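Prenberg drinks firm adds bottled tea and small cups to refill trial

Greltex, the drinks wholesaler based in Prenberg, is widening its refill and return trial to take in soft drink bottles and small serving cups, the company said this month. The trial began in July with water bottles only and covered 19 shops and canteens. It will now run at 164 sites, most of them in the Vundau district, where the firm has its main depot.

Under the trial, customers bring back an empty plastic bottle with its cap on and get a small credit toward the next purchase. Bottles go back to the Vundau depot in crates, where they are sorted by plastic type and color before being sent on for recycling. Greltex said it had collected some 2000 bottles in the first stage.

Younes Abdelaziz, who runs the depot, said the caps were the hardest part of the first stage. Many bottles came back without them, and loose caps had to be picked out of the crates by hand.

"We ask people to screw the cap back on before they drop the bottle in," Abdelaziz said. "When the cap is on, it stays with the bottle through sorting. When it is off, it ends up on the floor or in the bottom of the crate."

Of the bottles checked during one count at the depot, 1276 had their caps in place. The company did not say how many were checked in total.

Colored drinks bring a second problem. A water bottle that comes back half full can be emptied and sorted with little fuss, but tea and cola leave a stain and a sticky film if they sit for long. Shops joining the new stage will be asked to turn away bottles that still have drink in them, or to empty them at the counter before they go in the crate.

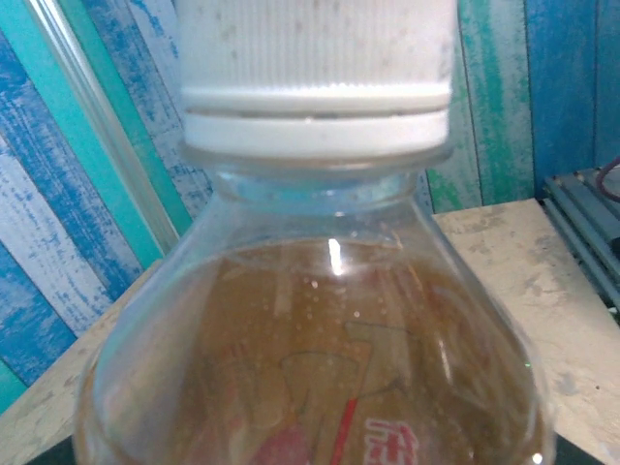
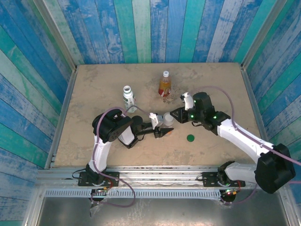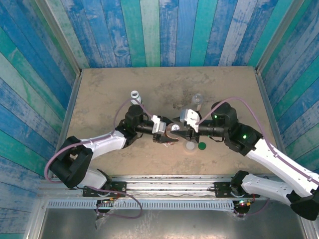 Labels are also under review. Greltex would like suppliers to move to labels that peel off in one piece, as paper scraps tend to clog the screens at the sorting line. One supplier, Younis, has agreed to test a new label on its iced tea. The others have been asked to reply before the end of the trial.

Cups are new to the program. Canteens that hand out small plastic cups with a bottle will be able to send them back in a separate sleeve. Abdelilah Belhaj, who manages a staff canteen in Prenberg, said he had asked for this from the start.

"People share a bottle at lunch, so for every bottle I have three or four cups in the trash," Belhaj said. "The bottle gets collected and the cups don't. That never made much sense to me."

Belhaj said his canteen had set aside a table near the exit for returns, with one crate for bottles and a tray for cups. He would like Greltex to pick up more often. At present the truck comes once a week, and the crates are usually full two days before it arrives.

Abdelaziz said a second pickup was possible for the larger canteens but that smaller shops would stay on the weekly run for now. The depot has one truck assigned to the trial and shares a second with regular deliveries.

Glass bottles, cartons and metal cans are not part of the new stage. Shops have been told to keep them out of the crates, even when the customer does not want a credit for them.

Crates and cup sleeves will be delivered to the new sites with their regular orders. Shops and canteens in Prenberg and Vundau that want to join can ask their Greltex driver for a form or pick one up at the depot office, which is open until 4 p.m.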